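Skondale Robotics Club
Manipulation Group: Frequently Asked Questions

Who can join?

Any student enrolled at Skondale, in any year and any major. You do not need to have built anything before. Most people who come in the fall have never written code for a robot, and several have never written code at all.

What does the group do?

We teach robot arms to handle household things. The project this year is called Jolari, and its subject is laundry: picking up cloth, folding it, putting it in a basket, taking it back out. People do the task by hand with a pair of hand-held grippers, the recordings are cleaned up, and a model is trained on them. In spring we take the trained model to the Faltholm Cup.

Why laundry?

Cloth is hard. A block keeps its shape when you grab it and a T-shirt does not. The Faltholm rules also give a soft-goods category its own table, and fewer teams enter it.

Do I need my own equipment?

No. Grippers, cables, tables and cloth all belong to the club and stay in the lab. Bring a laptop if you want to work on the software side. There are two loaners in the cabinet, and you can sign one out until 9 p.m.

What happens in a recording session?

You stand at the table with one gripper in each hand and do the task on the card. A typical card has you work with a few pieces of cloth and the green basket. When you finish, say "done," put the grippers down on the table, and wait for the person at the computer to save the take. Then the cloth gets mixed up and you go again. Expect the first few takes to feel clumsy. The grippers are wider than your fingers and you can't feel the fabric through them.

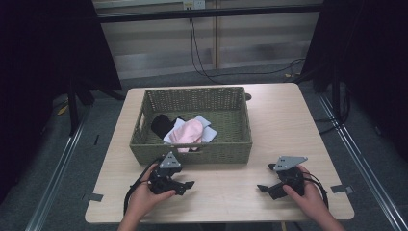

Member Handbook, page 53

How long is a session?

Two hours, with a break in the middle. Please don't skip the break. Wrists get tired before people notice, and tired takes are usually the ones we throw out.

How many recordings do you have?

The Jolari set holds 3,142 takes. Of those, 1,079 are basket takes and the rest are folding on the bare table. We would like more basket takes, so new members normally start there.

What makes a take bad?

The usual causes are moving too fast, talking to someone and stopping halfway, or reaching in with a bare finger to fix a corner. Dropping the cloth is fine. Pick it up again with the gripper and keep going -- the model needs to see recoveries too. If a take is bad, say so. It takes a few seconds to delete and much longer to find later.

Where should my hands be at the start?

Hold both grippers over the near part of the table, fingers open, and keep still until you hear "go." Leave clear tabletop between you and the basket. If you start with the fingers already touching the cloth, the take has no approach in it and we can't use it for the pickup stage.

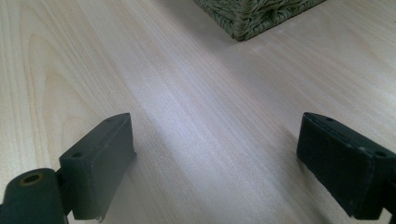 Come in slowly from there, and close the fingers only when they are on either side of what you want to grab. If you miss, open up, back off a little and try again from the same side. Don't chase the cloth across the table.

Can I be left-handed?

Yes. The cards say "near hand" and "far hand" for this reason. A few older cards still say "right" -- cross it out and write in the correct word.

What if I only want to write code?

That's fine after your first month. We ask everyone to do at least four recording sessions first, so that the people cleaning the data know what the task feels like. After that you can move to the Grecu team, which handles training and the scoring scripts. Grecu is the name of our software repository and, by habit, of the people who work on it.

Is there a fee?

Dues are collected once, in September. They cover the entry fee for the Cup and replacement finger pads. If dues are a problem, tell an officer and they will be waived.

Can I get course credit?

Sometimes. The independent study form has to be signed before the add deadline, and you need a written project of your own. Recording hours alone don't count.

How do I sign up?

Come to the lab at 6 p.m. on any open night in September, or write to the club address on the contact page. Closed-toe shoes are required in the lab. Food stays in the hallway.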